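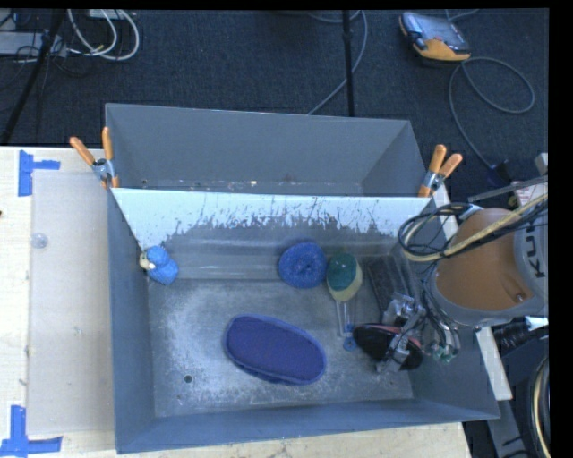
*Derum, February*

A friend who's setting up a robot arm in a shared workshop asked me for my list of tips on teaching one by hand, and my list turned out to be a page of scribbles with coffee on it, so I've typed it up. It's for people who are going to push an arm around with their own hands, or steer it from a controller, and want the recordings to be worth keeping. I do mostly bin work – reach in, get hold of a thing, move it to the other bin – so that's where my examples come from. If you're doing drawers or dishes, swap the nouns.

## Clamp it before you teach it

Bins slide. You won't see it happening, either. The fingers brush a wall on one try, nudge a rim on the next, and by the end of the afternoon your bin has wandered and your first recordings and your last ones don't agree about where anything is. Two metal bins end to end and a spring clamp at each end of the divider will do it, the ordinary hardware store kind with the orange handles. I keep spares in the drawer, and I'd buy those before I bought anything clever.

Check where the handles stick out once they're on! Mine spread up and away from the rim, and I make a point of practicing the crossing from bin to bin in slow motion with each clamp in place before I record anything. A handle is a lot taller than you think when you're concentrating on the fingers.

Then put tape on the table. I like blue painter's tape in little L shapes, at the corners of anything that might get picked up and put back slightly wrong. It peels off clean and you can spot it from across the room. Don't outline the whole thing, corners are plenty.

## Pick objects that argue with each other

My first set was all wooden blocks and I was so pleased with how well it went, and then I gave the arm a sponge and it was hopeless. Now I go through the house with a tote bag. A good mix has something soft (a little plush-type toy is great), something fuzzy and round with a dimple in it, something flat and wide that doesn't offer the fingers an obvious edge, and something with a skinny handle. Brushes are wonderful for this. There's a fat end and a thin end, and you have to decide which one you're teaching.

And do decide. If you grab the brush by the head half the time and by the handle the other half just because that's how your wrist felt, you'll get an arm that aims for somewhere in between. Write it on a card: "brush, by the handle." Stick the card where you can see it.

A few more on objects:

- Keep one big thing in the bin. It makes you reach around it, which is good practice for both of you.
- Let a couple of things sit close together, nearly touching. Real bins are like that.
- Put some things against the back wall and in the corners. We all drift toward the middle when we're setting up, and then the corners never get taught.
- Dark things on a scuffed gray floor are harder on the camera than bright blue ones. Include both.
- Skip anything you'd be sad to see squashed.

## Hand guiding: slow hands, loose wrist

With hand guiding (you hold the arm and walk it through the job) the urge is to steer from the fingertips. Don't. Hold it farther back, on the solid part, and keep your own fingers well out of the gripper's business. On a big arm like the KUKA on our bench there's plenty to hold on to, and it's worth taking a minute with the arm idle just to find out where your hands want to go. Read what your own arm's manual says about guiding mode before you do any of it, please, and know where the stop button is without looking.

I do one rehearsal with nothing in the bin, one rehearsal with the objects in, and then I record. If I flub the grasp I let the recording run, back off, and try again calmly. Some of my favorite clips are the ones with a recovery in them. What I throw out is the dithering – hovering over the thing, changing my mind, hovering some more. If you catch yourself dithering, stop, breathe out, start over.

Also, take off your bracelet. Ask me how I know.

## Remote control: stand where you can't cheat

Steering from a controller is easier on the back and harder on the brain. The big trap is that you're standing there with two good eyes and a neck, leaning over to peek behind the gripper, and the robot only gets its camera. So you teach it to do things it has no way of seeing. My fix is to put the camera view on a laptop and drive from that, with the bin itself out of my line of sight. I was terrible at it for the first 10 tries. It gets better.

I use a cheap Skendex hand controller with the sensitivity turned down to 2. Everyone who borrows it turns it up to 9 and everyone turns it back down again. Slow is fine. You can speed up playback later, but you can't take the jerks out.

Go in from above for anything tall, and come in low and flat for anything that lies down. When the fingers have closed, wait a beat before you lift. I count "one banana" under my breath. That little pause gives you a clean spot to cut later, and it shows you if the thing is slipping before it's up in the air.

## Cables, cables, cables

The bundle over the arm is what will spoil your day. Leave enough slack for the farthest reach, then move the arm to its very worst pose and look at where the loops hang. If they dangle into the bin they'll end up in the camera view, or around the brush. I want them up over the top of the arm and off to the side, tied with hook-and-loop straps so I can redo them without scissors.

The skinny wires down by the gripper need their own check. Run a finger along them before each session (arm stopped!) and look at the little connectors. A half-seated plug gives you the kind of fault that comes and goes, and you'll blame the software for a week.

As for the pendant, pick one home for it and put it back there every time. I've seen them kept on hooks, on stools, on the carpet behind the table. I'm a hook person myself. A pendant on the floor is a pendant I'll step on. Wherever it lives, it should be somewhere you can get to in one move, without reaching over the arm.

## Shuffling and keeping notes

After every recording I change something. Turn the flat thing, swap the toy and the scrubber, roll the brush over. Every so often I tip the lot out and drop it back in without looking. For one bin with a handful of objects I aim for 100 recordings before I judge anything, and I know that sounds like a lot, but with a playlist going it's a pleasant sort of afternoon.

Notes go in a paper notebook, an Ambaye one with the squared pages, and each recording gets one line: which object, which grip, good or bad, and a word about anything odd. "Sun on bin." "Clamp bumped." "Sneezed." You'll want those later when one clip looks strange and you can't think why.

Lights: leave them alone once you've started. I close the blinds and use a Goterell shop lamp aimed at the ceiling, as bare metal bins throw glare right back if you point a lamp straight at them. Scratches and scuffs on the bin floor are fine, by the way. I used to polish mine. Waste of an evening.

## Packing up

Park the arm, save the files, copy them to a second drive. Then wipe down the fingers, especially if you've had fuzzy things in the bin, and check that no bit of fluff has gotten into the joints. I leave the clamps and tape where they are if I'm coming back to the same job the next day, and I write "DON'T MOVE" on a strip of tape across the front of the table, in the fattest marker I own.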